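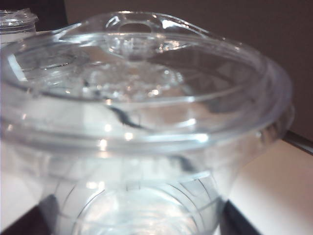
Thursday, bench 2, clear plastic set for Mander

Target for this object class is 347 episodes. We stand at 124. Heino drove the arm in the morning, I took over after lunch.

Wrist exposure is now locked. On auto it drifted whenever the rim came close, and Josefina's depth estimates went with it. Locked at the lower of the two settings from July. Highlights on the rim still clip. Leaving that alone, Valentin wants the clipping in the training data.

Depth on the clear walls remains useless at close range. Policy input stays RGB only, wrist plus fixed view. Depth is logged but masked.

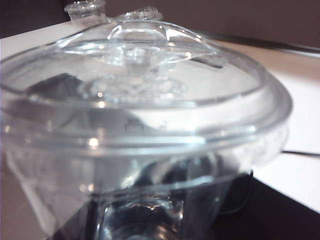
Wrist view, close approach, clear container with lid.

Labeling rule agreed with Agathe: an episode counts as a grasp attempt from first finger contact, wherever on the object that is. Rim contacts get their own tag. Earlier batches used gripper close as the start and need relabeling, 80 episodes, assigned to Vidar.
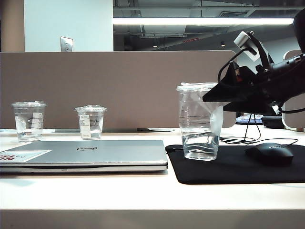
Relabeling goes in before the next training run, otherwise the two start conventions get mixed in one split. Also hold out 5 episodes per operator for validation, picked by script.

Open:
- clock offset between wrist and fixed streams, check after every restart
- operator ID missing from Heino's first log, fill in by hand
- ask Westerberg whether the spare finger pads have shipped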